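Plomen startet Vorbereitungskurse für die Lagerverwaltungs-Zertifizierung

Wer sich auf die Zertifizierung für die Lagersoftware Sorkurska vorbereiten will, muss dafür ab Februar keinen Schulungsraum mehr buchen. Der Weiterbildungsanbieter Plomen bringt seinen kompletten Vorbereitungskurs ins Netz, und zwar mit allem, was bisher nur vor Ort zu haben war: Lernkarten, Probeprüfungen und eine Übungsdatenbank, in der man nach Herzenslust Bestellungen anlegen, stornieren und wieder anlegen darf.

Das Herzstück ist der neue Fragenpool. Bis zu 3743 Aufgaben stehen zur Auswahl, sortiert nach den Themengebieten der Prüfung, und jede einzelne kommt mit einer ausführlichen Lösung samt Verweis auf das passende Kapitel im Handbuch. Das ist eine tolle Sache für alle, die abends nach der Schicht lernen und bei einer falschen Antwort gleich wissen wollen, wo sie nachlesen können!

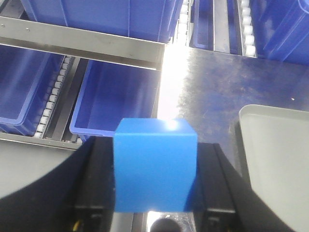 Für die Zertifizierung selbst ändert sich am Ablauf wenig, beim Stoff dafür eine ganze Menge. Neu hinzugekommen ist das Modul »Automatisierte Kommissionierung«, das in der alten Fassung nur am Rand vorkam. Gefragt wird dort zum Beispiel, welche Stammdaten ein Artikel braucht, bevor ein Greifer ihn aufnehmen darf: Abmessungen, Gewicht, Oberfläche, zulässiger Druck. Ein blauer Kunststoffwürfel zwischen zwei schwarzen Greiffingern ist da ein dankbarer Fall, eine Tüte Schrauben schon deutlich kniffliger. Wer die Felder im Artikelstamm einmal selbst ausgefüllt hat, holt sich hier schnell Punkte.

Nusrat Tarar hat das Modul für Plomen geschrieben und begleitet auch die Fragestunde, die jeweils um 18 Uhr beginnt und anschließend als Aufzeichnung im Kursbereich liegt. »Mir war wichtig, dass man die Masken wiedererkennt, wenn man am nächsten Morgen im Lager sitzt«, sagt sie. Ihre Übungsfirma heißt Furukawa und führt 1927 Artikel – genug, um sich in der Suche auch mal ordentlich zu verlaufen.

Die erste Gruppe startet mit 200 Plätzen. 81 davon waren bei Redaktionsschluss schon vergeben. Angemeldet wird über das Lernportal Piseo, ein vorhandenes Konto kann weiter genutzt werden. Dort gibt es auch eine kostenlose Probelektion mit einer verkürzten Testprüfung, die ohne Anmeldung zum Kurs läuft. Die Lernkarten lassen sich auf dem Smartphone auch offline verwenden, die Übungsdatenbank braucht eine Internetverbindung und einen aktuellen Browser.

Kategorie: Weiterbildung & Zertifikate | Software

Kontakt | Impressum | © Alle Rechte vorbehalten | Nach oben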